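Chapter 4
Planning and Budgeting for Handling Equipment

By the end of this chapter, readers should be able to prepare an outline budget for gripping equipment, separate purchase costs from running costs, and set out a buying plan that a finance office can approve.

4.1 Starting from the task

A budget that begins with a supplier's price list tends to grow without control. The planner should begin with the work. Soft goods such as clothing place particular demands on a gripper – the fingers must close on thin, creased fabric, and a large garment may call for 2 grippers where a rigid box would need one. Each extra unit brings its own pads, spares and storage.

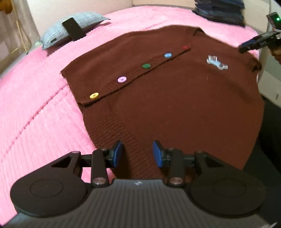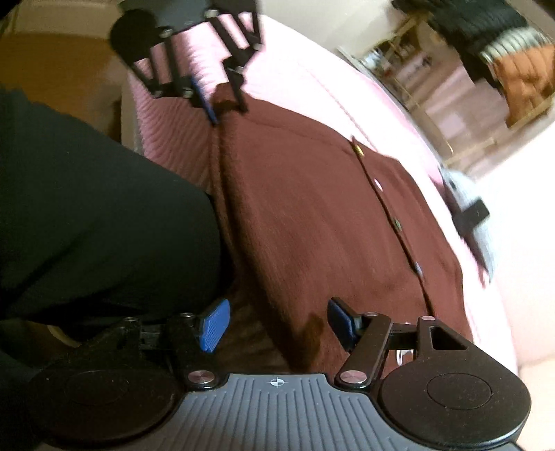 Black grippers with blue finger pads, and a buttoned brown cardigan on a pink ribbed bedspread.

Finger pads should be entered as a separate line and never folded into the purchase price. In the Ostuvton plan, which is used throughout this chapter, the yearly allowance was 107 pads, of which 89 had been drawn from stores by the end of August. The balance was carried forward. The equipment reserve was set at £2,000 and held apart from the pad allowance.

Hident, commenting on an earlier draft of this section, objected that a pad allowance means little unless the plan also states which fabrics will be handled, and asked that the garment list be agreed before any order is placed. The point is accepted, and the form in section 4.3 now includes a space for it.

4.2 Purchase or hire

Hire may suit a short trial. Where the work will continue beyond one budget year, both options should be costed over the same period, with delivery, training and repairs included in each.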